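15th May – purchasing notes, two-arm cell

Trying to get the equipment list closed before the budget sheet goes back upstairs. Sim only today, no hardware on the bench yet, so everything below is what the model tells us plus what the suppliers put in their quotes. Dumisani wants one number. He is going to get a number and a page of grumbling.

Where the list stood this morning:

Arms, pair – Landthorpe, quote in, valid to end of May
Grippers – undecided, Woltent or Steyn
Table – undecided, see further down
Spare fingertips – not on the list at all, my fault
Lighting – nothing
Rollell rack for bins – somebody added this, don't know who, 1,347 for a rack

Took the rack out. Shelving we have. If whoever put it in wants it back they can come and argue.

Grippers first as that's the biggest gap in the sheet. Woltent sell finger and fingertip as separate part numbers, Steyn sell the whole finger as one assembly. Per piece Steyn looks cheaper until you wear out a tip, then you're buying the whole finger to replace the bit on the end. Ran the sim with the two-finger model open to check how much we can see past the tips from the wrist, because if the tips block the view we need an extra camera and that's another line on the sheet.
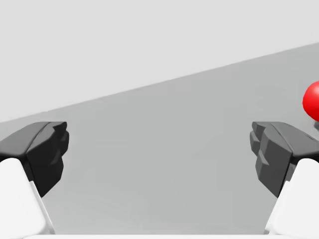

Thabiso Ntuli: don't choose on the tip price. Ask both of them what the lead time is on a tip when it's NOT ordered with the gripper. Last cell we waited so long for one part that the saving was gone twice over. Also ask if the mounting screws are standard. I would take the dearer gripper if the spares are on a shelf somewhere.

Fair. Have emailed both with the lead time question and the screw question. Steyn came back before lunch with "typically short", which I have asked them to turn into a number of days. Woltent no answer yet.

On the extra camera – leaning no. Plenty of open space between the fingers with the gripper open, and closed we mostly care about what is held anyway. Leaving it off the sheet but keeping a line in contingency for it. Thabiso may disagree, he usualy wants more cameras.

Model caveat, so I don't forget in a month: the fingertips in the sim have their own geometry and neither supplier has confirmed their shipping part matches it. Need drawings from whichever one we pick BEFORE the order goes in. Put that as a condition in the request, in writing.

Spares, draft:

Fingertips, 2 full sets per hand
Fingers, one set per hand (only if Woltent, otherwise comes with it)
Wrist cable, one per arm
Fasteners – a box, whatever the supplier recommends

Contingency is 1,000 at the moment, which Dumisani put in as a placeholder and which now apparently is the real figure. Spares should NOT come out of contingency. Spares are a purchase, we know we will need them. Said this in the meeting, will say it again.

Then the table. Spent too long on this. Catalog sizes go up in steps and the step we want falls between two of them. Big one costs more, and more to the point it may not go through the lab door in one piece. Small one goes through the door and then we lose working area at the back. Put both arms over the table in the sim with a ball out in front of them to get a feel for how much top is really there past the hands. The back part of the table looks generous on screen. Whether it's useful is a reach question and I don't trust my eye for that, it needs the proper workspace plot with the Landthorpe joint limits typed in. We are still running the default limits. If we buy the large table and a third of it is out of reach we have paid for a shelf.

Finish matters too. Matte top please, in the catalog it's the same price as the gloss one and I don't want reflections in the cameras. Legs: ask for adjustable feet, the floor in that room isn't level whatever Facilities say. 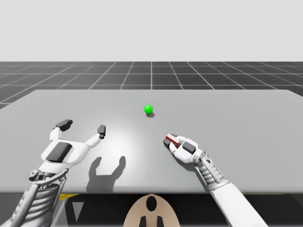
Objects and consumables

Everybody forgets these and then somebody pays out of their own pocket at the supermarket and there's no receipt. So, a line of its own, 100, and it covers:

Small cartons, flat and upright
Balls, a couple of diameters
Something soft, something heavy for its size
Replacements, as cartons get crushed

For the cartons I want actual grocery items. Machined test blocks are lovely and cost a silly amount each, and none of the tasks in the plan involve a machined block. The sim already has a Jell-O box so we may as well buy the same thing and have the real one and the model to compare. Check the dimensions against the model when they arrive, manufacturers change packaging.

Dumisani asked why balls. Because they roll! A box stays where you left it if you bump the table. With a ball we find out about the table not being level, see above. Also might want a lip or edge strip on the table, ask for price, would be a cheap add now and a nuisance later.

Did a pass with the carton near the right hand, fingers either side, trying to settle whether the standard opening is OK or we need the wide stroke version of the gripper. The wide one is an extra on both quotes. For the carton lying flat the hand has it between the fingers so standard is probably fine for this class of object. Haven't tried it stood up. Haven't tried anything larger. Would like to do both before we strike the wide version off, but if the sheet has to go today then it goes with standard and I note it as an assumption.

Under-table storage I'm treating as free. Bins and crates below the top, what we have already, no rack. 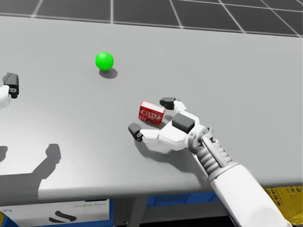 One thing on crates though, if the controller cabinet goes under there too we need to keep a gap for air. Landthorpe's install sheet gives a clearance on each side and I have not added it up against the small table. If it doesn't fit, that's another argument for the large one, or for a cabinet on casters at the end, and casters means longer cables, and cables aren't priced. Somebody please measure the space properly. I will if no one else does but not today.

Lighting. Sim has nice soft light and it makes everything look easy. Room has the two strips, one of which buzzes. I'd put in for a pair of diffuse panels on a simple frame. No quote yet. Asked Woltent to include them as they sell them alongside the grippers, might get something off if it all goes on one order.

Which is the other point – one order or several. Finance prefers one supplier per request. Landthorpe will do arms and will bundle grippers from either maker, but with their handling on top. Going direct we save the handling and do the mounting plates ourselves. Thabiso is happy to do the plates if he gets the drawings in time. So drawings again. Everything is waiting on drawings.

Where it has got to:

Arms – Landthorpe, go, pending joint limit data
Grippers – hold, waiting on Woltent and on a real answer from Steyn
Wide stroke – off, as assumption
Wrist camera extra – off, contingency
Table – hold for workspace plot
Edge strip – ask price
Spares – on, own line
Objects – on, 100
Lighting – on, needs quote
Rack – OFF

To do, me: type in Landthorpe limits, run the plot for both table sizes, carton upright, chase Woltent, send Dumisani the number with the holds marked in yellow so he can't miss them.

To do, Thabiso: plate design once drawings come, look at cable lengths.

To do, Dumisani: find out if the end of May quote date is hard or if Landthorpe will extend it. If it's hard the arms go in as a seperate request and Finance can complain.

Also the lab door. Measure the lab door.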